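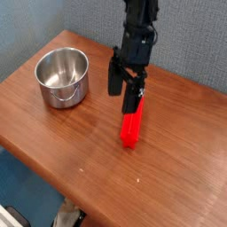
Okay, I finished the second Ellery book last night and I need to talk about it. I picked up "The Raltlow Inheritance" thinking it'd be a quiet little village mystery and then somebody gets shoved down a well in chapter 2. Ellery runs a cooking school out of her late aunt's house, so there's food on every other page, and I kept picturing her kitchen with a plain steel pot like this one on the table, the kind with a thin wire handle folded down the side. (The soup matters. That's all I'm saying.)

So the setup – a retired judge signs up for the dumplings class under a fake name, and Ellery's the only one who notices he never takes his gloves off. I loved him right away. Of course he's the one in the well.

My one gripe is the boyfriend. Lachlan Whitelaw was so much fun in book one, all bad jokes and muddy boots, and now he spends half the story sulking in Zirkutwood because she won't sell the house. Dude. She's being followed home by a man with a crowbar!

I did NOT guess the killer. I had my money on the piano teacher right up to the ferry chapter, and then I had to go back and reread the whole wedding rehearsal – it's all there, the wrong shoes and everything.

Also there's a $3,000 check that gets mentioned once and never again?? If anyone knows what that was for, please reply. I'm hoping it's a setup for book three.

Library hold list for the next one has me at number 929, so I guess I'm buying it.

Recent posts
Cozy series I gave up on (and one I went back to)
Murder at Stirkomlow Lock: my spoiler-free take
October reading pile
Best fictional cats in mysteries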